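4.2 Garment folding on the bed – what changes for room staff

Staff no longer fold guest clothes by hand on the Gamwood floors. You lay out, arms fold, you check and put away. Plan on about 75 seconds a shirt.

1. Make the bed first. Duvet flat on the near side.
2. Empty the pockets. Arms dont check.
3. Lay one shirt flat, mid mattress, collar to the headboard.
4. Step back 2 meters. Press START.
5. Wait for both grippers to take the shoulders. Hands off untill the tone.
6. Fold looks bad? Press REDO once. Still bad – fold by hand, mark it on the sheet.
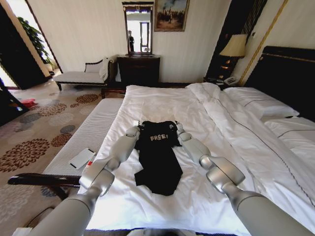

Fig. 54. T-shirt, gripped at both shoulders.

CAUTION: Never pull a shirt out of a closed gripper. Press STOP, then RELEASE.

NOTE: Pace targets from the old hand-folding sheet are dropped as of April. Room checks stay with staff. Questions go to the Barkton desk, ext. 200.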